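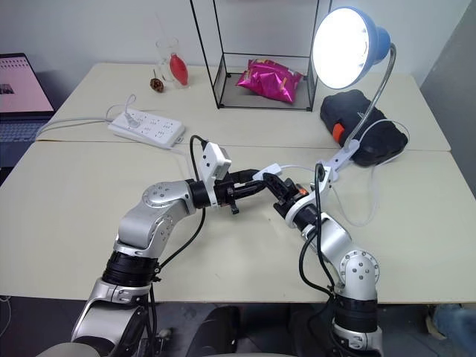

Workspace Notes

January | By Janaka Samarakoon

The clip-on desk lamps ordered for the Ullgate workroom have been unpacked, and six are now assigned to benches. Two points came up during setup that apply to every table: where the lamp stands, and where its switch ends up.

The gooseneck bends easily but holds its position only if the base is seated flat. Place the lamp toward the back of the table, bend the neck in one slow curve, and avoid tight turns near the base. Seul-gi Min has set the Damusdale benches the same way — lamp at the rear, cord running behind it — and reports no slipping after three weeks.

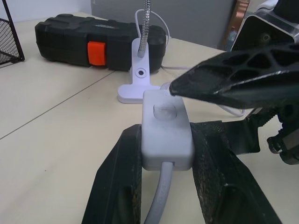 CORDS & SWITCHES

The lamp is operated from an inline switch, a small white box with a round push button on top. It has no fixing of its own and will slide off the table if the cord is left hanging. Leave enough slack between lamp and switch for the button to sit within reach, then take up the rest behind the lamp in a loose loop. Do not wind the cord around the gooseneck.

When moving the switch, hold the box by its sides. Pulling on the cord strains the point where it enters the housing. Check both ends for kinks before plugging in.

Toolboxes may stay at the back of the table, provided they do not rest on the cord. Benches still without a lamp should send a request to room 634 by 3 p.m. — include the bench number and the distance to the nearest outlet.

Recent items
Bralari shelving: revised load limits
Outlet map for the Seo annex
Labeling power cords, part 28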